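Dish rack

A dish rack is a stand that holds washed plates, cups and cutlery while the water runs off them. I've been writing up kitchen things for Notitia for 5 years now, and this is the entry I get the most post about (mostly from people cross about cutlery cups!).

The simplest kind is a row of upright pegs over a tray. My gran in Putham called hers the drainer, and plenty of people there still do, though in Hurkberg you'll hear "plate stand" and get a funny look for anything else.

Racks come in wire, wood and plastic. I'm fond of a big grey one myself, as it takes dinner plates and a saucepan without a fight, and you can keep it on a wooden table if you wipe up the drips.

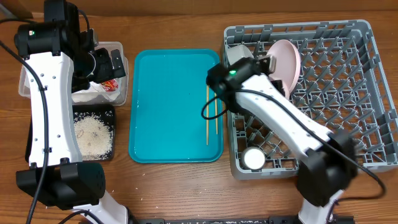

Care

Limescale is the usual bother. I soak mine in warm water with a good glug of vinegar, then go at the corners with an old toothbrush. Trays want tipping out every day or they turn slimy, and wooden racks need to dry right through between uses – I lost a lovely one to mould in November.

See also: Draining board; Tea towel; Washing-up bowl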